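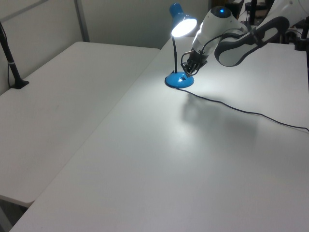
Mirjam Postma asked me, the last time I gave a version of this talk, why we don't let the policy run the whole thing end to end and throw out the state machine. She had read our code and found the state machine ugly. It is ugly. I said I would answer properly next time, so most of the talk is the answer.

Slide 1. Title. Say name, say team, move on. Mention that Nilden is the software stack and Plitero is the logging tool, because people mix them up. Questions at the end, except for "what does that acronym mean," which can be shouted out.

Slide 2. The task.
Pressing a lamp switch with a multi-fingered hand. Leave the slide up for a bit and let people look at how close the hand has to get to the gooseneck. The switch is small and sits on the base. The fingers are wide compared to it. Only one fingertip should touch anything, and the other fingers have to be somewhere while that happens.
Point at the cord. The planner has no model of the cord. We come back to this on slide 7.

Slide 3. What runs where.
Three loops. Walk through them from the bottom.
Joint control at 1000 Hz. This is the only part with a hard deadline. It takes a target pose and a stiffness and it does not know what a lamp is.
Hand control at 80 Hz. Finger targets, contact estimate, force limits.
Perception at 4 Hz. Finds the lamp base, finds the switch, estimates whether the bulb is on.
The planner has no rate. It runs when something asks it to.
Say clearly: most of our bugs in the first half of the project were between these loops. A pose from perception would arrive late and the arm would treat it as current. Every message now carries the time the measurement was taken, and the receiver decides if it is too old. Before that we stamped messages when they were sent, which hid the delay completely.

Slide 4. Perception and the light.
A lit lamp is a bad thing to point a camera at. With the bulb on, the tabletop by the base washes out, and the base is the part we need. Auto exposure made it worse. The moment the lamp changed state, the exposure jumped, the switch estimate moved, and the arm followed it.
What we do now: fixed exposure, set low. Two detectors, one tuned for lamp on and one for lamp off, and the state estimate picks between them. When the state changes, freeze the switch pose until the new detector has agreed with itself for several updates.
Someone will ask about HDR. We tried it. It cost us frame rate and the merged images smeared whenever the hand moved. Might be fine with a better camera.
Also mention shadows. The arm and hand throw a soft shadow on a white table, and our first segmentation model was happy to call that shadow an object. We added shadow-heavy images to the training set and the problem mostly went away. It still shows up when the hand is very low.

Slide 5. Planning around the gooseneck.
The gooseneck is thin and bent, and somebody can bend it again between runs. A mesh from last week is useless. We fit a chain of short capsules to the depth points and pad them. Too much padding and no plan reaches the switch. Too little and a knuckle clips the neck on the way in.
Settled on 2 centimeters of padding for the approach and a smaller value for the last part of the motion, where speed is capped.
The hand is planned as one convex shape until the final segment, then as separate fingers. Planning with all the finger joints from the start took too long and gave us strange poses that were legal but alarming to watch.

Slide 6. The state machine, or, answering Mirjam.
States: look, approach, settle, press, check, retreat. Put the diagram up. Don't read it out.
The learned part lives inside press. It gets the contact estimate and a cropped camera view and outputs small fingertip moves. Everything else is written by hand.
Reason one: when a run fails, the log tells me which state it failed in. With the end-to-end version I had a video and a shrug.
Reason two: the force limits sit outside the policy. The policy can ask for whatever it likes and the hand loop clips it.
Reason three is less noble. Retraining press takes an afternoon. Retraining everything took most of April.
Be fair here. The end-to-end version was smoother, and it recovered from bumps in ways we never wrote down. If we had more data I would try it again.

Slide 7. What still goes wrong.
The cord. It is thin and it lies differently every time. If a finger catches it on retreat, the base can turn, and then the switch pose is stale. Current workaround is to lift straight up before moving sideways. A real fix needs cord detection, and our depth camera barely sees it.
Check state. We decide success by brightness, which fails if the room lights change at the same moment. Brouwer's patch compares the area inside the shade with the wall behind it. Better, not merged yet.
Our own cable. It loops from the wrist down around the hand and is not in the collision model either. Some wrist rotations are blocked by hand in the config file. If you copy our config to another arm, remove those lines.

Slide 8. Tooling.
Show Plitero replay. Load a run, scrub to the failed state, start the planner again from the logged inputs. This is the part I would tell any team to build first. We built it late and regretted it.
Replay only works if the planner is deterministic, so the random seed goes in the log. Took us far too long to find that one.
If the demo laptop misbehaves, skip to the recording in the Furkenia folder. Don't debug on stage.

Slide 9. Thanks, links, questions.
Likely questions: can it handle other lamps (a few, with the switch on the base; none with a switch on the cord), why a full hand for one button (the hand is shared with other tasks), is the code public (the planner is, the perception models are not). Leave slide 3 up during questions, people always want to see the rates again.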